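How to Clean a Whiteboard That Won't Wipe Clean

Print | E-mail | 14 shares | 3 comments

Old marker gets harder to remove the longer it sits. If your eraser only smears the writing or leaves gray shadows, the board needs a proper cleaning. Most boards come back with things you already have in the house.

What you need

Two soft cotton or microfiber cloths
Rubbing alcohol
Dish soap and warm water
A fresh dry-erase marker

Start with a dry cloth and wipe off all the loose dust. Skipping this step turns the dust into gray paste as soon as the board gets wet.

Put some rubbing alcohol on a cloth and work in small patches from the top down. Open a window first, and keep the bottle away from flames. Turn the cloth often so you are not putting ink back on the board. Stubborn spots can take up to 40 seconds of steady rubbing.

For permanent marker, trace over each line with the dry-erase marker. Let it sit a few seconds, then wipe. The solvent in the fresh ink loosens the old ink. You may have to do this twice.

Next, wash the whole surface. Add a small squirt of dish soap to a bowl of warm water, wring the cloth out well, and wipe. Go over it again with plain water. Soap left on the board makes new ink bead up.

Dry the board right away with the second cloth, including along the frame. Water that gets under the edge can swell the backing.

Do not use scouring powder, steel wool or the rough side of a sponge. They scratch the coating, and ink settles into the scratches for good. Melamine sponges are a mild abrasive too, so save those for a board you were about to replace anyway.

Small boards are easier to clean lying flat. Tape the frame down at a couple of points so the board doesn't slide while you scrub.

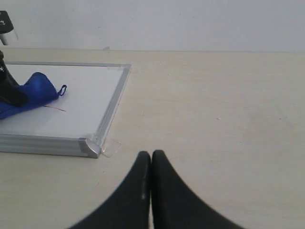

Réjean Paquette writes that he followed the steps on an old board in his kitchen and the red ink was the last to go. He did the marker trick on Monday, left the rest overnight, and needed a second round of alcohol in the morning. He also asks whether hand sanitizer would work.

It will, if it is the alcohol kind. Use a small amount and wash the board afterward, as the gel leaves a film.

After that, erase the board at the end of each day and wash it once a week if you use it a lot.

Print | E-mail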